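Stomstead > Visits > Host guides > Gripper table

Print this page | E-mail this page

Visits Schedules Host guides Parts room Contact

Running the hand-held gripper demo on open day

This guide covers the gripper table in the Gavrilă room. It is written for hosts who have used the tool but have not presented it. One run takes a group through opening, closing and a single pick from the organizer. The wall chart and the Nuswood arm have their own guides.

Before the doors open

1. Collect the tool, the spare pad set and the logbook from Bianca Iordache in the parts room. Sign for all of them on the same line.

2. Clear the table and wipe it with a dry cloth. Put the wooden organizer at the far left.

3. Start the Prokell recorder and create a new session. Set the cycle limit to 115. The default of 447 is meant for bench work and will hold up the next group.

4. Squeeze the handle fully and release it. Repeat with the recorder running and check that the width trace returns to the same value. If it drifts, run the zero routine from the Tools menu and try again.

5. Read the cycle total in the logbook. Pad sets are retired at 3,150 cycles whatever their condition. Rough edges on a set below that total are acceptable for the demo as long as the inner faces meet flat.

Presenting a run

1. Stand on the long side of the table with visitors opposite. Keep the recorder screen turned toward them.

2. Show the open position first. Hold the tool low over the bare tabletop with the organizer outside the gap. Point out the pair of small holes on top of each pad and the way the inner faces tilt toward each other. Leave the pads apart until questions stop.

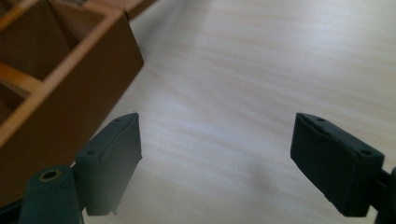

3. Close slowly on nothing. Ask visitors to follow the width trace while the pads come together.

4. Open again, move to the organizer and pick one part from the nearest compartment. Lift it clear of the divider before turning the wrist. Approaching at a slant catches the rim.

5. Set the part on the table, release, and stop the recording. Enter the group number in the notes field.

Visitors handling the tool

Allow 2 visitors per group. They hold the handle only, and the host keeps a hand on the cable. Children may squeeze the handle while the host supports the weight.

If a pad works loose

Stop the session and save it as incomplete. Fit the spare set, repeat step 4 of the setup, and start a new line in the logbook. Used pads go back to Lucian Anghel in the bag they came in, with the cycle total written on it.

The last group leaves at 4:30 p.m. Copy the sessions to the shared drive before shutting the recorder down.

Guide maintained by Trí Thân. Revised in December.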